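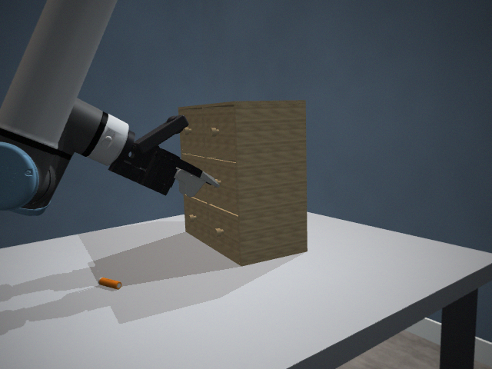 Chapter 7: Rules for Testing a Robot Arm

Dec 13, 2018
By the Mutcombe course staff

A robot arm that opens a drawer does a small job, but the job needs many rules. In a simulator, the tip of the gripper can be brought to a knob on a closed chest of drawers, and a mistake there breaks nothing. The student should still work under the same rules as in the laboratory. Habits learned in the simulator go with the student to the real machine.

In this chapter we follow the Ostier rules, which our school uses from March. There are 19 of them. The first seven concern the work area and are treated here; the others come in Chapter 8.

The work area rules ask the student to write down every object on the table before a test starts. This includes objects that have no part in the task, such as the small orange cylinder lying on its side in front of the chest. An object that is not on the list makes the test not valid, even if the arm never comes near it.

A second group of rules is about contact. The speed of the arm must be lowered before the fingertip meets a knob, and the force limit must be set before the first movement. Each test is repeated 20 times with the same settings. If one setting is changed, the count begins again from one.

Reader comments

Kolow: Does the count also begin again if only the light in the simulator is changed? My group could not agree.

Fröhlich: We said yes, a light is a setting. It took us a long afternoon.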